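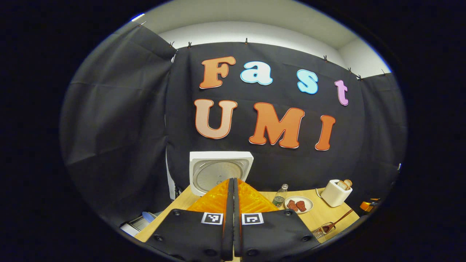 MINUTES – HOUSE AND KITCHEN

Last updated: October

Gernov House, monthly house meeting
Held in the long room, starting at 6:30 in the evening. Eleven residents and regulars came, and two more sent word that they were stuck on the Morkedberg bus and would read the minutes instead (hello to you both, we saved you some of the seed cake).

1. Minutes of the last meeting

Read and agreed, with one correction. Last month's minutes said that the Grerberg house had lent us its bread knife. It was the bread board. The knife has always been ours, and we're sorry for the confusion this caused in Grerberg, where a drawer was emptied out looking for it.

2. The breakfast table

Most of the evening went on this, and it was a good long talk, so the notes are long as well.

Everybody who spoke was pleased to have the light wooden table in use. It is a friendly color, it wipes down quickly, and several people said they've started sitting down to eat in the morning when they used to stand at the counter. The question was how much should live on it all the time. At present there is the white toaster, the white appliance toward the back with the round gray-silver plate on its front, and then whatever comes and goes – a plate with a couple of sausages or something like them, a little glass bottle, the glass dish with the wooden spoon in it.

One view was that the table should be cleared completely after each meal and everything put back in the cupboard. The other view, which had more friends in the room, was that a toaster in a cupboard is a toaster that gets used about as often as a fondue set, and that people are far likelier to feed themselves properly if the toast can be made where they sit. After some back and forth we settled on this:

– The toaster stays out, on the right, where it stands now.
– The square white appliance stays at the back, and the space in front of it is kept free enough for a person to open it and see what they are doing.
– Plates, bottles and dishes are washed and put away by whoever used them, before 10 a.m. if you can possibly manage it.
– Food left on a plate goes in the fridge with a lid or a second plate over it. Please don't leave meat out through the morning.

Agreed by everyone, including those who had wanted the cupboard, and we thank them for being so nice about it.

3. The toaster cord

The cord runs across the tabletop in a curve, and one member who had been looking at it all through item 2 asked whether it could be tidied. It was felt that a cord lying where plates are set down is bound to be tugged sooner or later. We talked about a cord clip, a shorter cord (not possible, it turned into quite a technical conversation) and moving the table nearer the outlet. The last of these would block the radiator. We will try tucking the slack behind the toaster for a month and see how it goes. Crumb tray to be emptied at the same time as the floor is swept. Please unplug it first.

4. The wooden spoon

There was a short but heartfelt discussion. The long wooden spoon has been resting in the small clear glass dish, which suits some people very well, as it keeps porridge off the table. Others worry that the handle sticks out and that a sleeve will catch it and take the dish along. A heavier spoon rest was suggested, and the Were house is said to have a spare in stoneware. We will ask. Until then the dish is fine, pushed a little farther in from the edge please.

5. Small bottles

A reminder, given kindly, that if you pour oil or vinegar or anything else into a little clear bottle you should put a label on it. A glass bottle with a bit of liquid in the bottom looks the same whatever is in it, and there was an unhappy salad in August. Labels and a pencil are in the top drawer, left side, under the string.

6. The black cloth on the wall

The black fabric behind the table was looked at again. It is held along the top by metal clips, and on the left it hangs down in big folds. People like how it makes the end of the room feel a bit more like a proper corner, and the cutout letters stay where they are. The only concern was dust and toast crumbs, as black shows everything. It will be brushed down where it hangs, twice a month, and when it does have to come off for washing, please count the clips back into the tin. Cold wash, no softener, dried flat.

Somebody asked if we might have a lighter cloth for the winter months. This was warmly received by half the room. We'll bring samples next time and look at them by lamplight as well as by daylight.

7. Bread and money

The bread jar stands at 300 after the last shop, which is healthier than it has been since spring. The oven fund needs to reach 500 before we can think about it seriously, so it was agreed to leave that one alone and let it grow. We are getting through roughly 2 loaves a day, more on wet mornings. The Morkedberg bakery will slice for us if we ask the evening before, and it was agreed that a medium slice fits the toaster best. The thick ones have to be fished out, and never with a knife or fork.

8. Other matters

– The third chair from the window wobbles again. Sit on it gently, or better, sit on another.
– The Grerberg house has invited us to breakfast and we have said yes with great pleasure. We bring the jam.
– Tea towels: please hang them up open. A folded wet towel stays wet.
– A marmalade pot with no lid has been found. If you have a lid with no pot, see the windowsill.

9. Next meeting

Same room, same time, next month. Cloth samples, the spoon rest if Were can spare it, and a report on the cord. The seed cake was finished during item 8, apart from the two slices put by, and the meeting closed at 8:15 with the washing-up done by those who stayed.

Contact: the house desk, Gernov House | © Gernov House | Back to top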